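Quem verifica as regras do robô de cozinha?

31 de maio de 2025

O responsável pela segurança da Horon recebe-nos com um caderno de dez páginas, as boas práticas para braços robóticos em cozinhas domésticas. Pediu para não ser identificado e não parece muito convencido do que assinou.

"Metade disto é senso comum com numeração", diz. O texto, preparado com a Mornero, manda arrumar os cabos, delimitar a zona de alcance e manter por perto um botão de paragem. Pergunto quem confirma que se cumpre. "O próprio instalador. Preenche uma folha e guarda-a."

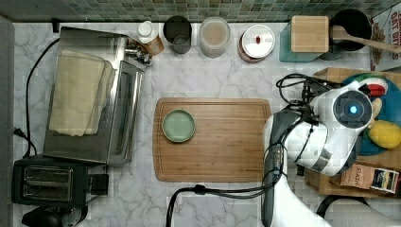

Braço robótico em trabalho numa bancada de cozinha, junto a um prato com fruta.

A regra 3, sobre cabos, é a que mais o irrita. "Diz 'devidamente acondicionados'. O que é devidamente? Numa bancada há torradeiras, fichas, panos. Escrevemos aquilo a pensar numa célula de fábrica."

A Horon cita 2000 horas de ensaio sem incidentes. Ele encolhe os ombros: "Incidente é o que alguém decidiu anotar. Um prato empurrado não entra na conta."

E o selo que as duas empresas querem lançar? "Um autocolante. Enquanto não houver ensaios feitos por gente de fora, eu não o punha na minha cozinha."

A revisão do caderno, prometida para maio, continua por publicar.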